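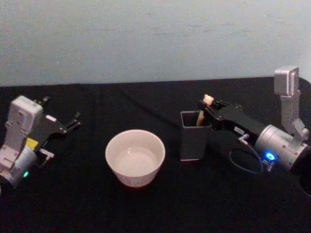 Rajitha Howlader asked us why a tablecloth still has lines in it days after it comes out of the drawer, even when you smooth it with your hands. Her gran says cotton is the worst for it and curtains hardly do it at all.

Her gran is right about cotton. To see why, you have to start with what cloth is made of.

What is cloth made of?

Cloth is made from threads. Each thread is made from lots of thin hairs called fibres, twisted together. Cotton fibres come from the fluffy part of the cotton plant. Linen comes from the stem of a plant called flax. Wool comes from sheep. Polyester is made in factories, mostly from oil.

If you look at a cotton fibre through a microscope it looks like a flat, twisted ribbon. It is made of something called cellulose, and paper is made of that too. Paper creases very easily, as you know if you have ever tried to flatten a page that somebody folded.

How does a crease get there?

Inside a cotton fibre there are long chains of tiny particles called molecules. The chains lie side by side and hold on to each other with weak links. When you fold the cloth, the fibres bend. Some of the links let go, the chains slide a little, and then new links form in the bent position. Now the fibre is being held in its new shape.

Pressing makes it worse. A cloth at the bottom of a pile has all the others squashing it, and the folds become sharp. Smoothing it with your hand isn't strong enough to move the chains back.

What does water do?

Water gets in between the chains and loosens the links. The chains can then move more easily. As the cloth dries, the links form again and fix the fibres in whatever shape they are in. If you leave a wet T-shirt in a ball, it dries with creases. If you hang it up straight, it has fewer.

An iron uses heat as well as water. Heat makes the chains wriggle about, steam loosens the links, and the weight of the iron pushes the cloth flat. It cools down flat and stays that way until it is bent again. Irons get very hot, so leave the ironing to a grown-up.

Why don't all cloths crease the same?

Wool fibres are curly and springy, and after being bent they mostly spring back. Polyester doesn't soak up much water, so damp has little effect on it. Lots of curtains and school shirts have polyester in them.

Try it yourself

You need two squares of old cotton, each 30 centimetres across, and some heavy books. Fold both squares into quarters. Put one under the books and leave the other on a shelf. Unfold them on Sunday and feel the lines with your finger. Then dampen both squares, hang them up, and look again when they are dry.

Words to remember

Fibre: a very thin hair that thread is made from.
Cellulose: the stuff that cotton and paper are made of.
Molecule: a tiny particle, much too small to see.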